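Budgeting a bench cell for sorting and folding cleaning cloths: gripper first or cameras first?

Posted in Automation > Buying and planning

Jana Wunderlich
Monday, April 11, 2022

I look after equipment planning for a small commercial laundry (Drurkden site). We want to put one arm on a bench to take microfibre cloths out of a mixed bin, lay them flat and move the folded ones to an outgoing container. Throughput is not critical in the first year. The line item I have to defend is end-of-arm tooling plus sensing, and the figure approved so far is $2,035, excluding the arm.

The incoming bins are mixed. Cloths turn up in with garments and whatever else was in the hamper, in layers, usually pushed into a corner. 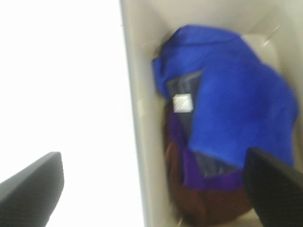
Wrist view over the incoming bin: blue, purple and brown fabric, two-finger gripper open.

I have a quote from Karmont for a parallel two-finger gripper with flat pads, and one from Prondlow for a suction unit with a small blower. The money covers one of them and one decent camera, or either of them and two cheap cameras. Which would you cut? Bins and bench are already on hand and don't need to come out of this amount.

Usha Rodrigues
Member, 18 posts

Drop the suction unit. Microfibre and terry are porous, so a cup leaks through the cloth and you end up sizing the blower for the leak. The running cost goes on power and filters, neither of which will be on the Prondlow quote unless you ask. Flat parallel fingers will pinch a single cloth well enough. Ask Karmont what a replacement pad set costs and order 2 with the gripper, as freight on small parts is a nuisance later.

On cameras, I would take two cheap ones over one good one. You have two separate viewing problems. One is the bin, where the wrist camera sees pile and bin wall and needs to be close. The other is the fold, which wants a fixed view of the whole bench with both containers in the same place every time. 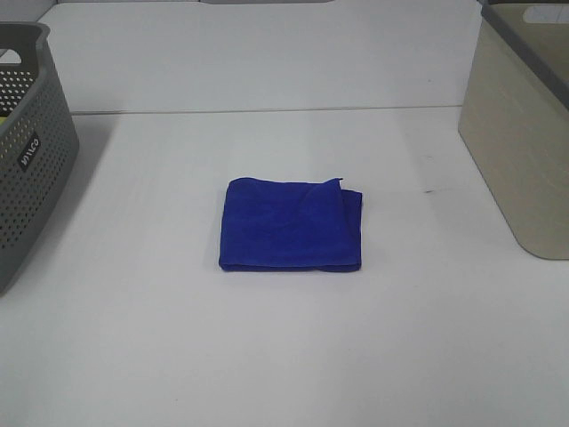 Fixed view: folded blue cloth, grey perforated basket left, beige bin right.

Things to budget for in that second view:

Bench surface. Matte white is fine under a blue cloth. It will be poor under white towels, so price a darker mat if you expect any.
Lighting. Plan for diffuse overhead panels and put them on the electrical budget if your accountant allows it.
Fold tolerance. Decide now what counts as folded. A pad with a wavy top edge and one corner flap standing up is acceptable for cleaning cloths in our shop. If your customer wants square corners, the labour saving shrinks and you should redo the payback sheet before spending anything.
Container location. Two stops screwed to the bench. Cheaper than a third camera.

Bindu Unnithan

just get the arm supplier to bundle it. we did and it was one invoice. can't remember the gripper make

Deepika Amin
Member

I agree with most of Usha's answer, with a reservation about the wrist camera. Before you choose the cheap one, check two specs: shutter and minimum focus distance. Motion blur at the wrist makes it hard to tell where one layer of fabric ends and the next starts, and a rolling-shutter unit makes that worse. Exposure matters as well. A bright area beside the bin can wash out to plain white and take part of the picture with it. Manual exposure control is worth paying for.

The other item is what the camera sees once something is in the grip. A bunched cloth takes up most of the view.
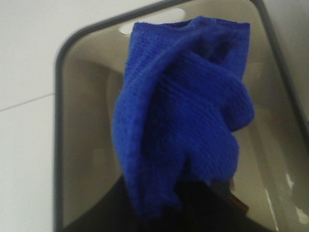
Bunched cloth in the gripper, wrist camera. The sink basin behind shows only at the sides and top.

With the cloth that size in the view, the wrist camera is of limited use for placing. You can see strips of beige wall, the dark rim and the oval opening, and the cloth covers much of the rest. So the fixed camera has to do the placing, and I would split the money unevenly: modest fixed camera, better wrist camera, Karmont gripper. If that goes over, defer the spare pads.

Also allow for mounting brackets and cable management along the arm. Menon sells a clip kit, and their lead time was long when I ordered in January, so get it in early. Our first cable failed at the wrist joint and we lost more in downtime than the camera cost.

Jana Wunderlich

Thanks. Suction is out. I have asked Karmont for pad pricing and whether the two-finger unit will take a longer finger for the deeper bins. Bindu, we asked about bundling and our supplier only bundles with a service contract, so that is a separate approval. I will put the fixed camera and stops in as one line and the wrist camera as another, and check shutter type on both before it goes to Lavanya Unnithan for sign-off.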